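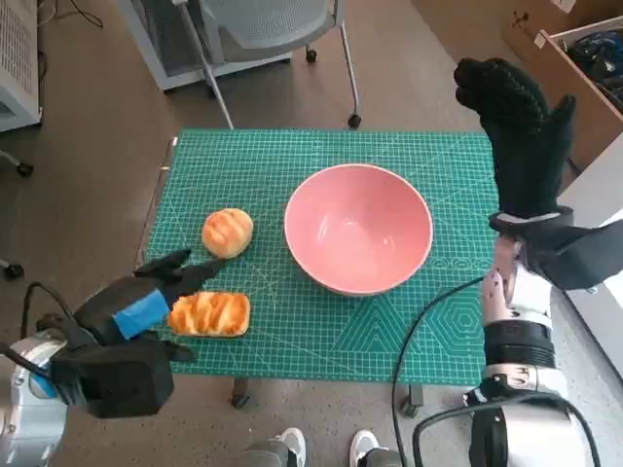 Has anyone worked somewhere that brought in robot arms for packing? What changed for the staff?

Asked by Gerby_nights in Work and Jobs

I'm on the packing side at a bakery supplier. Rolls and small loaves into bowls and baskets for hotel breakfasts, mostly. In March we were told that two-armed robots are coming to "support" us, and that some of us will be picked to train them. No extra pay has been mentioned. The firm selling them is called Plulness and their rep did a talk in the canteen with a lot of slides and not many answers. He said 100 per cent of current staff would be "redeployed to higher value tasks". When I asked what those were he said it would depend on the site.

I'm not against machines, we've had a slicer for years and I wouldn't want to go back. But I can't work out what this one is for. A person can put a bun in a bowl without thinking. Has anyone been through it? Did the jobs go, or did they just get worse?

3 answers

Brayan Huanca
Most helpful

We had a trial at Geerts, where I was on the late shift, so I can tell you how it went for us.

For the first stretch there was no robot on the line at all. It was in a side room with a bowl and a couple of bits of bread, and one of us would be sent in to work with it. You do the same pick and place over and over while it gets recorded. I did 158 of them in one shift and my shoulders knew about it. The target they gave us was 3000 before anyone would even talk about moving it near real orders.

The hands are better than I expected, I'll give them that. A round bun it managed well enough by the end. Longer loaves were hit and miss, and anything soft came out with dents. When it dropped something, a person picked it up, and that person's time never showed in the figures management passed round. I'd watch for that if I were you. Ask who is counting the pick-ups and the resets.

As for jobs, 4 of us were moved off packing to look after the machine. Same hourly rate, new title. Two liked it - less bending, and you get to sit down now and then. I found it dull. You stand about waiting for it to go wrong and then you're blamed for how long it took to put right. The people still on the line had to cover the gap we left, so their day got harder, and that was called a "transition period". It was still going when I left.

What I'd get in writing:
The rate for training work, and whether it's voluntary.
Whether line targets come down while people are away doing it.
What happens to your old post if the trial is dropped.
Who can stop the arms, and where the stop button is.

Our rep got the second one agreed, but only after a month of asking. The others we never had a straight reply to.

kosta_fan

Robots don't take breaks or ring in sick on a Sunday so of course they're going to use them. Learn to program and you'll be fine.

Reply from Gerby_nights: I'm 57 and I pack bread.

Third_Oven

Different experience here. Kosta put arms in at our place for stacking empty trays and I'd say it was an improvement. Nobody misses lifting trays. But that is one dull heavy job with the same tray each time, and it was bought to do just that. Bread into bowls sounds more like the seller wanting somewhere to try it out.

I'd ask the rep for the name of a site where it has done a full shift on its own, and then ring them. Ours couldn't name one for the mixed packing, so we only took the tray part. No jobs cut so far, though two people who retired weren't replaced, and I suppose you can make of that what you like.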